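Speaker notes: Buying your first used car without losing your shirt
Clurnorow library evening series, April 3, 2021

Opening. Wait for people to sit down, the chairs in there are loud. Say hi. Ask who has bought a car from a lot in the last year, then who enjoyed it. (Pause for groaning.)

I start with my own story because it's embarrassing and it loosens everybody up. My first car came off a lot in Ustireck. I walked in, told the guy what I could pay per month, and that was my whole negotiation! Four years later I was still paying for a sedan with a window that wouldn't roll up. I never once asked what the total was. Please ask what the total is.

So, first big point: get your financing sorted before you fall in love with anything. Go to your bank or credit union and find out what rate they'd give you. You don't have to use it. You just want that number in your pocket when the dealer slides their number across the desk.

Slide: monthly payment vs. total cost. Go slow on this one, people take pictures of it.
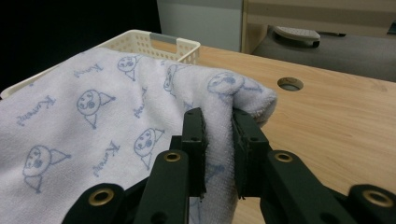 Walking the lot is the second part, and I want them to bring stuff. A flashlight, a little magnet, a pen, and an old towel. Mine wouldn't have to be anything fancy, a white terry one with blue cartoon faces all over it would do the job, because you're going to kneel on it to look under the car. Look for fresh drips, rust along the seams, and anything that's been painted recently when the stuff next to it hasn't. Then run the magnet along the doors and fenders (steel ones, it won't stick to aluminum or plastic anyway). If it grabs in one spot and slides off in another, ask about filler.

Do the cold start thing here. Ask them to leave the engine off before you come. If the hood is already warm when you get there, come back another time. I did this in January and the salesman was pretty annoyed with me, and I bought a different car.

Test drive: radio off! Take it on the highway if they'll let you. Brake hard once somewhere safe. Try every button, even the dumb ones. Back into a parking space, because you'll find out fast if you can't see out of the thing.

Now the desk. Fees. I show my Privance paperwork on the next slide with my address blacked out. Read the line out loud: $514 for "preparation." I asked what got prepared and there was a long silence. They took it off. They won't always, and some fees (title, registration) are real and you'll pay them anywhere, so don't fight over those.

Also mention add-ons. Fabric protection, window etching, the extended warranty. Say no to all of it the first time around and take the brochures home. 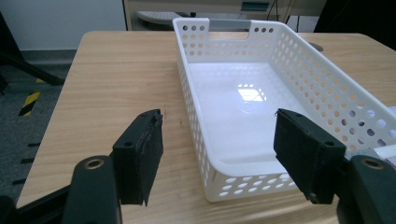 Stan, reading over my draft, told me I was too hard on extended warranties, and that on an older car with a touchy transmission one of them had paid for itself. Fair enough. I'm adding a line: read what's excluded, and find out which shops will take it. If the only shop is two hours away, skip it.

Last part is the independent inspection. Pay for one. If the dealer won't let the car leave with you for an inspection, ask if a mobile mechanic can come to them. If that's a no too, I'd leave.

Questions. Somebody always asks about paying cash, so have the answer ready: don't bring it up until you've agreed on the price. Somebody always asks what I drive now. It's a wagon, it's beige, the windows work.

Handouts are on the table by the door. Remind them to take the checklist, both sides are printed.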